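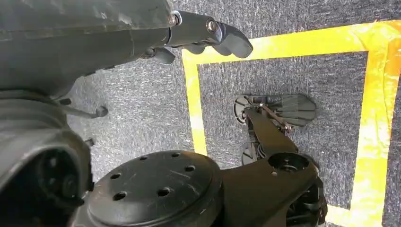 Vija Org asked, before we had even got as far as the agenda, that nobody decide between the two grippers on speed alone, and she wanted it written down at the top so it wouldn't get lost among the numbers later on. A slow pickup that ends with the part where you wanted it is worth more to her than a quick one you have to go and rescue, and she said she would be repeating this at intervals.

Home Meetings Minutes Trials Bench Notes Contact

Plukdale Automation Group
Minutes of the June meeting, gripper comparison

The meeting opened at 6:15 p.m. with a good turnout, and the chair thanked everyone for coming straight from work. Tea was already made, for which the minute-taker is personally grateful. Apologies had come in from two members, both of whom sent their trial sheets ahead, and very neat sheets they were.

1. Minutes of the last meeting

Accepted with one correction. We had written that the Sproģis controller "lost its settings" when it was restarted. It keeps its settings perfectly well; what it drops is the speed limit for the wrist, and only if the restart happens while the arm is enabled. The member who looks after the controller was very nice about the mistake and has pinned the proper restart order inside the cabinet door.

2. Results so far

We now have 192 pickup attempts logged, 100 of them with the Fulora hooked fingers and the rest with the Tokwood flat pads. The plan had been to keep the two sides level, but the Tokwood spent part of the month on the bench with a stiff jaw, and it seemed a pity to leave the arm standing while we waited for the grease. All agreed that comparing the raw totals would be unfair, so the write-up will use shares of attempts, with the totals shown next to them for anybody who wants to check.

The Fulora is well ahead on linkages and on anything with a gap to hook into. The curved tip gets under a bar or behind a joint where the flat pads just push the part along the carpet. On smooth round pieces it is the other way about: the Tokwood closes squarely and holds, and the hook tends to roll them. There was a long and friendly discussion of whether this tells us anything we couldn't have guessed from looking at the fingers. The general feeling was that we could have guessed the direction but certainly not the size of it, and that the round pieces had surprised all of us.

Vija Org reminded the meeting at this point about speed, as promised.

3. Black parts, gray carpet

The wrist camera has a fair view of the fingers and the work, and most of us have been very pleased with it. The trouble is dark parts. When a black assembly lies inside the yellow tape square, the software finds the tape every time and then takes a good while making up its mind about the part, and now and then it settles on a shadow instead. Shiny bits of metal help it along. Ribbed plates seem to help too, as long as they are lying close to flat, though we have too few tries to say so with any confidence.

Three suggestions were made -- a pale mat inside the square, a lamp on a stand, or simply longer exposure. The mat was liked best for cost, but it was pointed out that the carpet gives the parts a bit of grip and that a slick mat would change the pickup results as well as the pictures, and then we would be comparing two things at once. We will try the lamp first and leave the carpet alone until the gripper trials are finished.

4. The tape square

Raised by a member who had her sleeve stuck to it. The tape has been patched over itself enough times that it has wrinkles and a doubled-up edge, and she wondered whether we should pull it all up and start again. After some back and forth it was agreed to leave it where it is for now, seeing that all the logged attempts were made against that same outline, and to lay a fresh one when we move on to the next set of parts. Would everyone please press down any lifted corner they come across, and not add another strip on top.

5. Changing over the grippers

A swap from one gripper to the other, with the check moves afterward, is now taking 40 minutes. It used to be longer, and warm thanks are due to those who wrote out the steps. Most of what is left goes on the cable, which has to be eased back past the wrist, and on the finger bolts. Please use the torque driver in the top drawer and put it back there. It was found in the kitchen.

It was agreed to run each gripper for a whole evening at a time, with no swaps in the middle of a session, even if somebody has just thought of a lovely test for the other one.

6. Actions

- Lamp and stand to be borrowed and set up before the next session.
- Jaw on the Tokwood to be checked again after its first full evening back.
- Vija Org to draft a column for the trial sheet that records where the part ended up.
- 7 spare finger bolts to be ordered for the Fulora, same length as the present ones.
- Trial sheets to go in the blue folder. The green folder is for receipts.

7. Any other business

A member asked if we might try a softer tip on the hooked fingers, and there was a lot of interest in this, but it was held over to next time so that the present comparison can be finished on the fingers as supplied. The biscuits were praised.

The meeting closed at 8:05 p.m., and several people stayed on to watch a few more pickups.

Recent items
Wrist camera focus: notes from the May session
Restart order for the Sproģis controller
Greasing the Tokwood jaw
How to fill in a trial sheet

Contact the group | © Plukdale Automation Group | Back to top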